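Interrupted sutures on practice pads: notes on spacing, tails and thread

I have kept a suturing log since April, mostly for my own use. Octavio Bedoya asked for the parts of it that might be useful to somebody else, so I have taken out the stock lists and tidied up the rest. It covers simple interrupted stitches only. Running stitches and mattress stitches will have to wait until I have enough entries to say anything sensible about them.

The log now runs to 49 closures. Each entry records the pad, the thread, the length of the cut, the number of stitches and whatever went wrong. The last column is the longest.

On the pads. I have used two sorts, a Dellow sheet and the thinner Aubert one. The Dellow is stiffer and holds a needle track well. It also forgives a shallow bite, and I don't count that in its favour for practice. The Aubert tears if the bite is too close to the edge, so the fault is recorded for you. I now start on the Dellow and move over when the knots are consistent. Neither behaves quite like skin. The edges don't evert on their own and have to be brought up by the angle of the needle going in. If the needle enters at a slant, the edges roll inwards and the seam looks like a fold.

On marking. A thin red line is easier to work to than a bare cut, particularly under a strong light, where a pale pad tends to glare and the cut edges vanish. The colour spreads sideways as soon as anything drags across it. I used to wipe it off between stitches and have stopped. The smear does no harm, and the wiping disturbed the tails of the knots I had already tied.
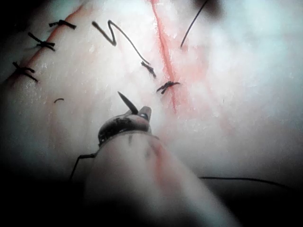
Three black knots on the left-hand line, with the long zigzag of thread running off towards the other.

Spacing is the thing I check first. The usual rule is that the gap between stitches should match the distance from one entry point to its exit point, so wide bites go with wide gaps. It is easy to keep to for the first few and hard to keep to afterwards, as the eye starts measuring from the previous knot and the error adds up along the cut. Placing the middle stitch first and then halving each remaining length gives a more even result. I resisted this for weeks on the grounds that it was slower. My log says it isn't.

Knot position comes next. All the knots in a row should lie to one side of the line. A knot sitting directly on the line presses on the join and, in a real wound, makes for awkward removal. It takes one small sideways pull after the first throw to put it where it belongs. If the pull is left until the second throw, the knot has usually locked and the thread frays.

Tails: I cut mine too short for a long time. A short tail looks neat and is very hard to get hold of later. Mine are now left long enough to grip, and they splay out in whatever direction they please. Black braided thread frays at the cut end whatever you do with it. The offcuts are a nuisance on a pad, being light and inclined to stay where they fall, and they look remarkably like another stitch when you are counting from a distance.

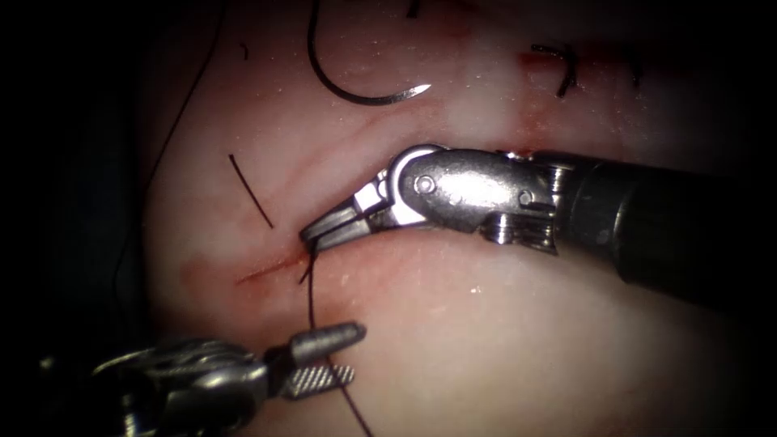

The thread gives more trouble than the needle. Too long a length and it catches on every tail already in place. Too short and there is nothing left for the last throw. I pull through until the free end is just long enough to hold, and leave all the slack on the needle side. The pull should be slow and in the line of the stitch. A fast pull saws at the far edge, and on the Aubert sheet the cut shows straight away - on the Dellow you have to bend the pad to find it.

Braided thread also remembers how it was packed. It comes off the card in a series of kinks, and those kinks turn into loops at the worst possible moment. Drawing the length out once, gently, before the first bite removes most of them. I had been told to do this at the beginning and left it out until entry 31 or thereabouts; the entries before that mention tangles on nearly every line.

My sequence for the knot is a double throw, then a single the other way, then a single back again. The double throw holds the edges while the second is formed. Edges should touch and no more. If the surface puckers between the stitches, the tension is too high, and tightening the neighbouring ones to match only spreads the fault along.

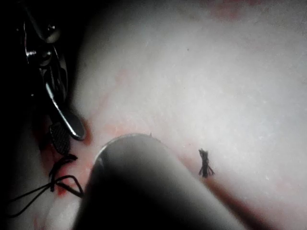
Drustach, June 2024

Some additions, having gone back through the log with Octavio and found gaps in it.

He asked why I had no column for tissue handling. There was no good answer. I had been recording the stitch and ignoring what was done to the edge while it was being put in. A serrated jaw leaves a print if it is closed hard on a soft surface, and on a pad the print stays visible for a good while. The edge only needs to be lifted or steadied. I have added the column and scored the next closures for it, with discouraging results: the edge nearest the start of the cut is consistently the worst, where I am still finding a grip and change it several times.

The same goes for the thread. Gripping it anywhere but near the free end crushes the braid, and a crushed section is where it parts during the final throw. Of the thread breakages in the log, 2 were at the knot itself and the others were further back, at points I had almost certainly squeezed earlier. 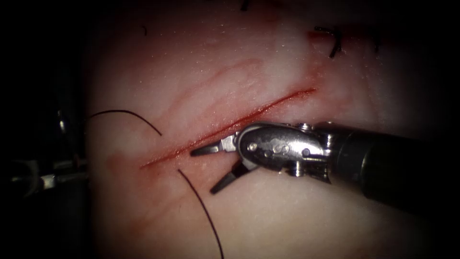 Bite depth is still my weakest point. It ought to be equal on both sides, and when it is not, one edge rides up over the other and leaves a step you can feel with a fingertip. The remedy in the books is to take the bite in two passes, coming out in the middle of the cut and going in again at the same level. I do this on anything thicker than the Aubert sheet. It doubles the handling, so it goes badly if the grip on the edge is poor, and the two columns in the log do tend to fail together.

Direction matters too. A cut that runs at a slant across the pad is harder than one square to the edge, simply because the needle has to be turned to cross it at a right angle and the temptation is not to bother. Stitches placed square to the pad and oblique to the cut will shift the two edges along each other. The far end then finishes with a small pucker of spare material on one side, usually called a dog ear. Turning the pad solves it, if the pad can be turned. I have begun fixing mine at a slant on purpose.

Storage, briefly. Used pads go flat in a tray with the cut upwards. Stacked, they stick to each other and pull the tails out. I write the log number on the back of each one, and keep only those with a fault worth looking at again.

Next on the list is a batch of finer thread from Drendar, which I have not opened. I expect to break a fair amount of it. The entries will start on a new page of the log, with the spacing and handling columns side by side.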